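Open day at the Borkowska excavation house, Stoster

The dig house opened to visitors on 3 August 2024. We took the morning tour, which starts in the yard and goes through the finds room before the walk to the trench.
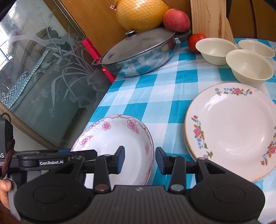
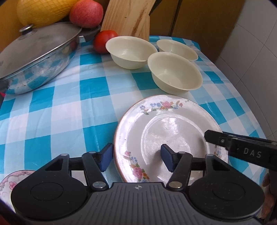
Flower-decorated tableware, Stoster.

The trench is 84 meters from the gate. This season's team has logged 158 sherds, most of them coarse gray ware from the lower ditch. A guide showed us how each bag is numbered and washed. The path down is steep and there is no handrail. Entry was free, and parking at Fluvbridge is a short walk away. The trench will be backfilled in October.

Recent reports
Covasus: the museum store
Fluvbridge mill survey
Field walking at Stoster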